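Kuvix Homebrew Recipes: README

Release of 31 Oct 2021
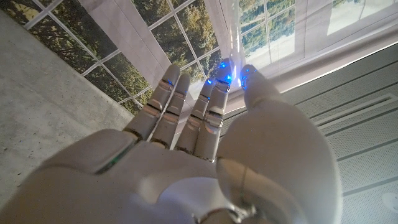
Can I brew straight from one of these recipes without changing anything?
Most of them, if your kit makes the same batch size as the recipe. Check the batch_litres column first, then the efficiency column, and scale the grain bill to suit your own set-up. Recipes marked "incomplete" are missing at least one hop weight or mash temperature and need some judgement.

What is in the set

The set holds 700 homebrew recipes, all for beer. Cider, mead and country wine were left out. The recipes were sent in by members of the Flukwood homebrew club and by readers of the Kuvix newsletter. Of the total, 410 are all-grain and the rest use malt extract, either alone or with steeped grains.

Files

recipes.csv: one row per recipe, with name, style, batch size, original gravity, final gravity, bitterness and yeast.
grains.csv: one row per malt or sugar, linked to a recipe by recipe_id.
hops.csv: one row per hop addition, with weight, alpha acid and minutes of boil.
notes.csv: free text from the brewer, where any was given.

All four files are comma separated and saved as UTF-8. Empty cells mean the brewer left the box blank. A zero means zero.

Units

Weights are in grams and volumes are in litres. Temperatures are in Celsius. Recipes that came in with pounds and US gallons were converted by script, so some of the figures look odd. Gravity is given in the usual form with three decimal places. Bitterness is the brewer's own figure where there was one, and was not worked out again. Brewers use different formulas for it, so compare these values with care.

Hop times

The minutes column counts back from the end of the boil. An entry of 90 is a hop that goes in at the start of a 90 minute boil. Dry hops have "dry" in the stage column and the number of days in a separate column. Whirlpool additions were entered in several ways in version 1 and have been put under one label in version 2.

Names of styles

Brewers wrote the style in their own words. The style column keeps what they wrote and style_group puts it under a broader heading such as bitter, stout or wheat beer. Some beers could sit under more than one heading. A few black IPAs are under stout and will be moved.

Known problems

Alpha acid is missing for a lot of the older hop entries. We have not filled the gaps with typical values.
Yeast names are spelt in many ways. The same strain may appear with and without its maker's code.
Water treatment is only in the notes, and most brewers said nothing about it.
The recipes lean heavily towards pale ales and bitters. Lagers are thin on the ground.
Final gravity was sometimes a target and sometimes a reading, and the form did not ask which.

Changes in version 2

Duplicate recipes removed. Grain weights checked against batch size. The Alcaraz saison recipes, sent in August, added. The column called "vol" renamed batch_litres. Scripts that read the old column name will need a small edit.

Loading the files

The set opens in any spreadsheet. It can also be imported into Clisten, our recipe viewer, from the File menu. Import recipes.csv first, then the other files in any order. If Clisten shows a recipe with no hops, check that recipe_id has been read as text in both files. Leading zeros are lost otherwise.

Use and credit

You may copy, change and share the recipes, including in print. Please credit Kuvix and the Flukwood homebrew club. Brewers' names and email addresses were removed before release. If you find a recipe of yours that you would like taken out, send us its recipe_id and it will be dropped from the next version.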